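### 4.2. La cama como superficie de trabajo

De todo lo que recogimos en la fase doméstica del proyecto Belay, lo que más nos entusiasmó fue el papel de la cama. Esperábamos encontrar mesas, encimeras y algún escritorio; encontramos colchones convertidos en almacén, taller y mostrador. De los 29 hogares que completaron el diario, 28 usaban la cama al menos una vez al día para algo distinto de dormir, y de las 3,251 anotaciones codificadas salió un repertorio riquísimo de objetos que llegan al edredón «un momento» y pasan allí la tarde entera.

Matheson ya había propuesto el término *superficie blanda* para este tipo de apoyo, y nuestros datos le dan contenido. Una superficie blanda no tiene bordes claros ni sitios asignados: la ropa se amontona hacia el lado por el que se entra, las cajas buscan la pared y las cosas pequeñas quedan en el hueco que sobra. ¡Es una geografía muy regular para algo que casi todos los participantes describían como desorden! La Figura 3 recoge un caso con mucha variedad: una caja de cartón de mascarillas N95 de pie contra la pared, un visor de realidad virtual en su embalaje abierto, unas gafas de montura fina y un paño azul arrugado sobre el edredón verde pálido.

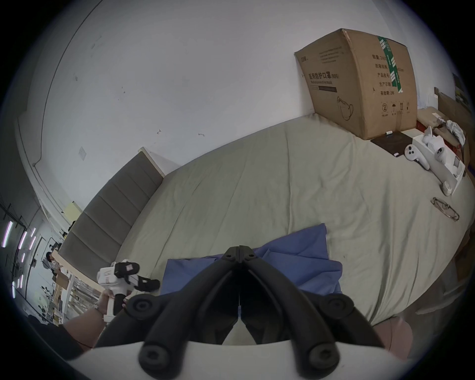
**Figura 3.** Objetos sobre una cama con cabecero gris tapizado.

El doblado merece un comentario aparte. En 58 anotaciones la prenda se extendía, se dejaba a medias y se retomaba más tarde, casi siempre después de apartar otra cosa. Esa interrupción nos parece valiosísima, porque muestra que ordenar la ropa y despejar la cama son una sola tarea para quien la hace, aunque los cuestionarios habituales las pregunten por separado. En la sección 4.3 retomamos esta idea con las entrevistas de noviembre.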